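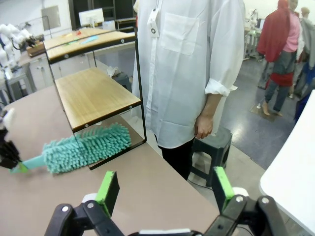 The dusting project has now been running since the start of September, and I have been promising a proper write-up for this newsletter for so long that two of you stopped me in the corridor to ask if it had been quietly dropped. It has not! We are dusting every working day from nine until the afternoon light goes funny, and I have become the sort of person who wipes down her own bookshelf at home and thinks about elbow angles.

For anyone new, the aim is simple to say. We want the arms to learn to clean a cluttered two-tier shelf with a chenille duster, both levels and the space underneath, and to learn it from watching us do it. One of us steers the arms through the whole job, the cameras and the joint positions are saved together, and that makes one example. Then the bits get scattered again and we go around once more. The learning side of things (Drimell, for those who have lost track of our names for everything) takes the examples in batches and tries to work out what they have in common.

What I had not appreciated is how much of the work is in the scattering. In the first week we all laid our colored scraps in tidy rows, the way you would set out cookies on a tray, and Drimell learned to dust tidy rows. Give it a crumpled piece tucked up by the side rail and it sailed right past. So now we have a rule that whoever steers does not also scatter, and whoever scatters is asked to be a bit of a nuisance about it.

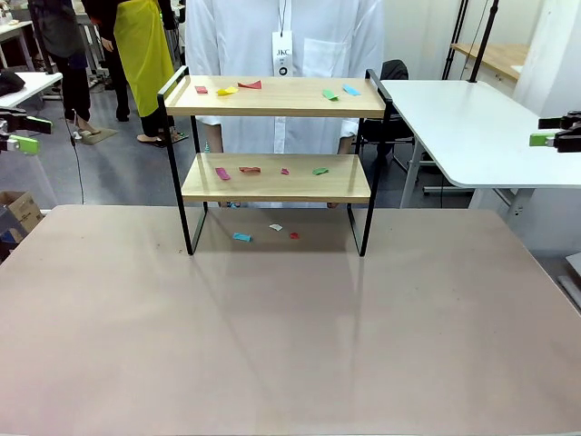 Some go up top, some go on the lower shelf, and a few always go down between the legs, where the arm has to come in low and flat and there isn't much room to change your mind. I'd say the low reach is what makes new people swear. You come in fine, you get the fluffy end under, and then on the way out you lift too early and catch the shelf from below. We keep those examples, by the way. They go in a separate pile marked as misses, and Matoušek (the sorting program, which we really should have given a shorter name) checks that none of them have crept in with the good ones.

The count, for those who like a count: 941 finished examples as of this morning. I was hoping to write a rounder number but the morning was slow. Our target for the first batch was 400, and we passed it well before I thought we would, mostly thanks to the early crew, who have a way of getting through the resets that I can only admire from my chair with a coffee. A single pass takes about 30 seconds when it goes well. When it doesn't, you stop, note it down and start fresh, and please do start fresh! A half-rescued example is harder for us to use than no example at all.

A word on grip. The duster has a smooth handle, and if it is held too near the end it slowly tips as the head drags along the shelf. You may not notice while you are steering, but you will see it afterward in the wrist view. Take hold closer to the head than feels natural, close the fingers fully, and give it a second to settle before you set off. The same goes after every turn. I know it feels fussy, and I know I have said it at every meeting, and I'm going to go on saying it.

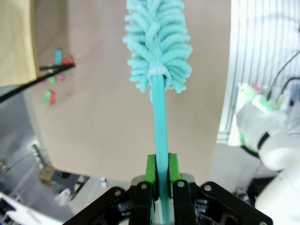

Anežka Holub thinks I am being too strict about this, and she asked me to say so in print, so I am. Her point is that a person dusting at home never holds the thing perfectly, and that if every example starts from the same perfect grip, the arms will have no idea what to do the first time the handle turns a little in their fingers. She would like a share of the examples to begin with a poor grip on purpose, followed by a calm correction.

I grumbled for a day and then agreed with her, which is how most of our talks go. The plan is to set aside one session a week for what she is calling sloppy starts. These will be labeled from the beginning so that we can train with them and without them and see which arms do the better job. If you steer one, say out loud what you are correcting and when. It goes on the sheet, and it saves a lot of squinting later.

There is also the matter of passing the duster from one arm to another. We had left this for the spring, but several of you have been trying it at the end of the day, and the results were good enough that Gusis, our handover task, is being brought forward. The hard part is the moment when both grippers have hold of it. Let go too soon and it drops, hang on too long and the two arms pull against each other. We would like slow ones and quick ones, and handovers from both sides. 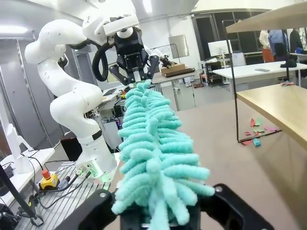 USELL, September

The first handover sessions have been added to the end of the afternoon block, and the sign-up sheet is by the door as usual. You don't need to have steered before, though it does help to have done a morning of plain shelf dusting so the controls aren't a surprise. Come in pairs if you can. One steers and one keeps the notes, and then you swap before anybody's shoulders start to ache.

Two small requests to finish. Please write your notes before you reset the shelf, and put down what happened in plain words: "caught the lower shelf on the way out" is worth far more to me than "bad." And if you run short of scraps, cut some new ones in odd shapes and any color you like. The old ones have been flattened so many times that they have stopped behaving like clutter, and Drimell has seen quite enough of them. Whoever has the good scissors, could they find their way back to the drawer?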